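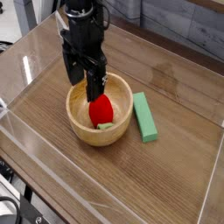 Chinyere Etim wrote to me in October that a robotics club which does not compete is only a room with expensive furniture. Students need a date and an opponent, the message continued, otherwise they will polish the same small exercise until they leave school. I have thought about this for some weeks, and I would like to disagree in public, with respect.

I came to the club at Trurkside as a person who loves competitions. In my first year we went to the Idberg Cup. We had a machine on wheels that pushed discs into a corner, and we trained it for one floor, one kind of disc and one length of match. We finished in the middle of the table. After we came home the machine stayed in its box, and when a younger student asked me how it decided where to go, I could not give a good answer. I had been responsible for the battery.

Now we do something that looks much less exciting. We have an arm, a table and a wooden bowl. The work is to pick up soft things and put them where they should be, again and again, and to write down each attempt in the log. Our log has 2,869 lines at this moment. I have written a great number of them myself, and I can say that many are boring to read. "Slipped, left side." "Slipped, left side." "Good." But when a new member asks why we close the fingers more slowly than before, there are lines in the log which answer the question, and any of us can find them.

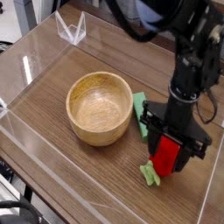 Trurkside Student Robotics Club, Manipulation Group

A soft object is a strict teacher. A hard cube forgives you if you arrive a little to the side, because it turns and goes into the right position between the fingers. A plush thing gives way, changes its shape and then comes out at the bottom. Last term we lost two whole evenings with this problem. Each of us had a theory, and mine was wrong. I said it was the speed. It was the height at which we stopped before closing, and a first-year student found it by reading the old entries while the rest of us were discussing.

In a competition season I do not believe she would have had the time to read them. She would also have been the youngest in the room, and three weeks before a match the youngest person usually holds the torch.

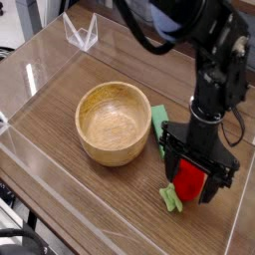

It was also cheap. The entry fee and the travel for Idberg cost us 2,000 pounds, and for that money seven people were away for a weekend and the others stayed at home. With the table everybody has a turn. We have a paper list on the door, you write your name, and you get the arm until the next name. When somebody forgets to write the name there is an argument, so I do not want to pretend that we live in paradise.

Chinyere is right in one point, and it is an important one. Without a date we become lazy. This spring we spent a month choosing a format for the log, which was a task for one afternoon. An opponent would have cured us of that. I have also seen that some students, good ones, lose interest when there is no result to tell their parents.

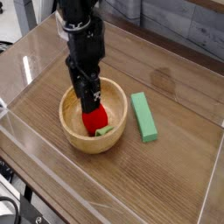
What I would propose

Let the club set its own date. Once each term we do 100 attempts in front of visitors, with the door open, and we write the number of good ones on the board, also when it is a bad number. The club in Carnstead could do the same with their arm, and then we visit each other and read each other's logs. I would much prefer this to a cup.

I would ask for one rule more. The person who explains the work to the visitors should be a member who joined in the same year. If this member cannot explain it, we older ones have a reason to be ashamed, and we should stay an evening longer.

We have a small fund for the club, the Ogbonna grant, and the form asks us to name "competitive achievements". Last year we left this field empty and wrote the number of lines in the log under "other". They gave us the money, a bit less than we wanted. I will write the new number there again, and I hope Chinyere will come to see the arm one evening and bring her own opinion with her. The door is open from five o'clock.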